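Liste de contrôle -- pince tenue à la main, postes Zulel et Brurerex
Atelier de Zurside, version de mars

À remplir avant chaque série. Cocher OK, À SUIVRE ou REFUSÉ. Un point refusé arrête la série, même si la personne suivante attend déjà son tour.

1. Plan de travail
Surface dégagée entre les doigts et devant eux : OK
Table stable, ne bouge pas quand on appuie : OK
Commentaire : j'ai appuyé aux quatre coins. Le coin près de la fenêtre grince un peu mais il ne bouge pas.

2. Doigts
Vis serrées au couple de la fiche : OK
Arêtes sans éclat qui peut couper : OK
Les deux doigts se ferment parallèles : OK
Commentaire : fermeture essayée 6 fois à vide. Ne pas essayer avec la main entre les patins, la règle vaut aussi pour les anciens.

3. Patins
Patin gauche, bord bien collé : À SUIVRE
Patin droit, bord bien collé : À SUIVRE
Pas de fibre ni de fil qui dépasse : REFUSÉ
Commentaire : le bord se lève légèrement à droite, et à gauche il y a une fine ligne comme une déchirure. Les fils sous le doigt gauche sont les plus nombreux. Je demande de ne pas tirer dessus. On coupe au ras avec les petits ciseaux, puis on contrôle encore.

4. Bâti et inserts
Inserts filetés en place, ne tournent pas : OK
Pas de fissure visible au pied des montants : OK
Commentaire : rien de particulier.

5. Câble et arrêt
Câble fixé en deux points : OK
Bouton d'arrêt essayé : OK
Commentaire : la personne qui tient la pince doit l'atteindre sans se lever. Pour Salamatu Tamuno j'ai rapproché le boîtier.

6. Registre
Numéro de série de la pince noté : OK (151)
Compteur de cycles relevé : OK (100 depuis le dernier changement de patins)
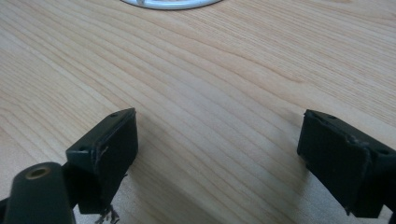
Contrôle et photo : Jenő Bakos | Relecture : Adaeze Nnaji | Rubrique : Sécurité des postes

Précisions sur le point 3. La consigne Moynihan de notre atelier demande le remplacement des patins par paire, jamais un seul. Avec un patin neuf et un patin usé, l'objet peut glisser d'un côté et la personne serre plus fort, ce que nous voulons éviter.

Décision : série suspendue sur cette pince. Kayode Ekwueme prépare 2 patins neufs et nettoie les faces avant collage. Après la pose, refaire les points 2 et 3 en entier -- pas seulement la ligne refusée.

Remise en service signée par : Titilayo Effiong (en attente)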